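Tags: Student Projects, Storage and Layout, Workbench Studies

We use cookies to keep this site running. Accept / Manage settings

Drokberg Bench Storage Project: Short Report

The aim was to find out if a dish rack can hold small supplies on a shared bench. Desk organizers tend to be shallow, and rolls of tape tip over in them. A dish rack has slots, and a ring of tape can stand upright in a slot. The supplies in this layout included a roll of white tape and a cardboard tray.

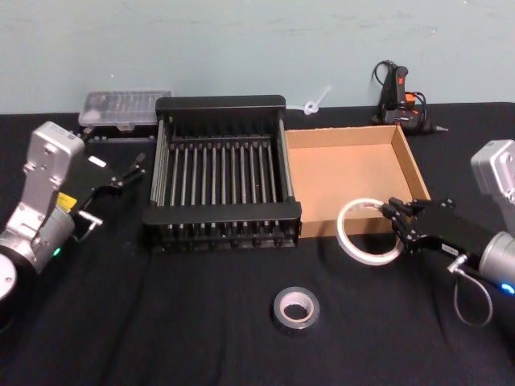

Sorting times were logged in two sessions in January. The bench guide from Pimcombe was used for spacing. Average return time for one item was 9 seconds with the rack and over 57 seconds with the old drawer — most of that was searching.

Rod spacing matters more than rack size. Parallel metal rods suit flat or ring-shaped items. Short items slip through the gaps and need a closed container.

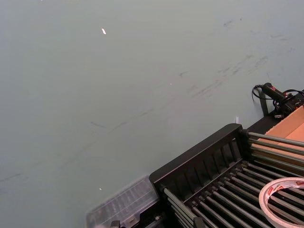

Cleaning was treated as a separate task. Scraps and scuffs are easy to see on a pale surface, so wiping was added to the end-of-day list. Rack angle was not tested.

Comments (2)

Lalstead: Did you try it with wider tape?

benchuser: We use a rack for folders. Same problem with short items.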